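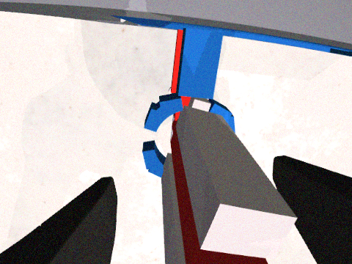

Computer simulation: the two black fingers of a gripper, one on each side of a grey bar, with blue parts behind.

Search this site Search Type a word and press Enter

Oct 29, 2021
By Grímur Thoroddsen

Robots still slow at small jobs, Meltau trial finds

A robot arm that was trained to help in shops and homes can handle many simple parts on the computer, but in a real storeroom it still has much to learn. This is the result of a trial which the engineering firm Meltau has presented this week to its partners, among them the furniture seller Verbeke and the laundry chain Fenetti.

The trial began in April. The engineers made a list of 126 small chores that people do every day without thinking: put a lid on a box, take a bar out of a holder, turn a handle, fold a towel in two. The arm first tried every chore in simulation. There it managed 107 of them well enough to pass the firm's own test.

After that the same programme was moved to a real arm in the storeroom of Verbeke. It passed 18 chores. Most of them were of the same kind - to pick up something stiff and straight and put it down in another place. With cloth it had no success at all, and a drawer which was a little bit crooked stopped it for a whole morning.

The firm does not call this a failure. In its report it writes that the simulated parts have clean edges and always the same weight, while in the shop a box can be soft at one corner or have tape on it. The engineers now want to make the simulation less tidy, with parts that slip and bend. Altogether they have run 1,509 hours of practice on the computer, and more will follow during the winter.

Verbeke will keep the arm in its storeroom, but only for one job, the sorting of shelf rails by length. The staff there told me that it is slower than a person but that it does not mind the cold. One of them, who has worked with the rails for many years, was pleased to give this job away. He would be more pleased, he said, if somebody could build a machine to find the missing screws.

Fenetti is more careful. The chain had hoped for help with towels and bed sheets, and it will wait for the next round before it decides to pay for a place in it. A small household version of the arm, under the name Wolley, is also planned. It should first learn to load a dishwasher and to clear a table. Meltau gives no date and no price for it, and in my opinion it is wise not to.

Comments

birgit_k
My mother is 84 and she would take the Wolley tomorrow, also if it is slow. She has time. Please write again when there is a price.

Old Storeman
Sorting rails is a proper job. You get cut fingers from them. Let the machine have it.

T. from the second floor
I would like to know how many things it dropped in the real storeroom. The article says what it passed but not what it broke?

ravn77
Same promises as ten years ago. Wake me up when it can fold a fitted sheet.

birgit_k
@ravn77 I can't fold one either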